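Open day at the Brumik workshop, Nitholm

Brumik makes props and costumes for small theatres, and opens its doors once a year. We went in March 2026, on the early bus from Villanueva. Entry was free and the tour took 30 minutes, though ours ran over.

Hülya Altıntaş led our group. She started with stage blood, which has to look right from the back row and still wash out of a shirt before the next night. The recipe has changed 3 times. The current one is thicker and stays where it is put -- the old one ran straight to the floor.
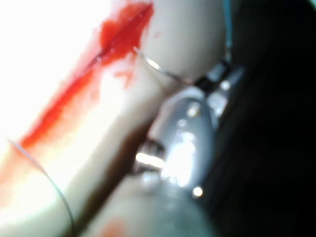
The cloth room

Upstairs is warmer and a good deal quieter. Most of the cloth is bought plain and dyed on site, and the store holds 127 bolts, all listed in a paper ledger. Pale cotton is the hardest to look after, as every bit of thread and fluff shows up under stage lights.

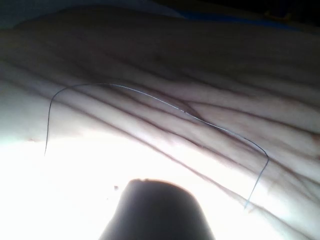
Jhun Magbanua looks after the dye records and let us leaf through them. Swatches are pinned beside each entry, some very faded. He was short of time with a tour going out in November, but he answered everything we asked.

Tea was 3 flights down. Parking is poor, so take the bus.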